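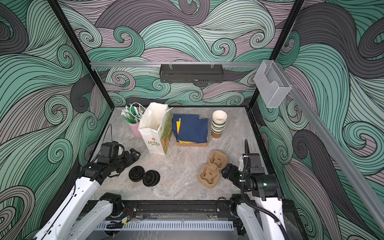 Zesley Counter: Packing Takeout Orders for Two
Project report, December

Our group took on the least glamorous problem at the Zesley student cafe, the packing of the to-go order. Everybody else picked the menu. We picked napkins.

1. The supplies

The kit is short: paper bags with handles, nested paper cups, a molded pulp carrier that takes two drinks, napkins in navy and yellow, and wrapped straws, which live in a pink cup because the proper dispenser was voted too expensive. The napkins sit on a cardboard tray. Before the tray they sat wherever the last person left them.

2. What we did

Over three weeks we logged 336 to-go orders. Of these, 114 went out missing something, usually the straws. Spyros Sotiropoulos, who supervised, asked whether customers had complained. Some had. Most had just taken a fistful of napkins, which explains why we got through 667 of them in the first week.

We then tried two packing orders. In the first, drinks go in the carrier and everything else follows. In the second, napkins and straws go into the open bag before anyone touches a cup. The second felt slower and everyone grumbled about it, including me, and I wrote it.

3. Results

Napkins first won. Missing straws became rare enough that we stopped arguing about them and moved on to lids. The carrier was the other lesson: with only one drink in it, it tips, and the group's view on physics did not change this.

4. Left undone

We never settled where the spare bags should go. Sovik, the group taking over next term, has our log sheets and our sympathy. They have also asked for a proper straw dispenser.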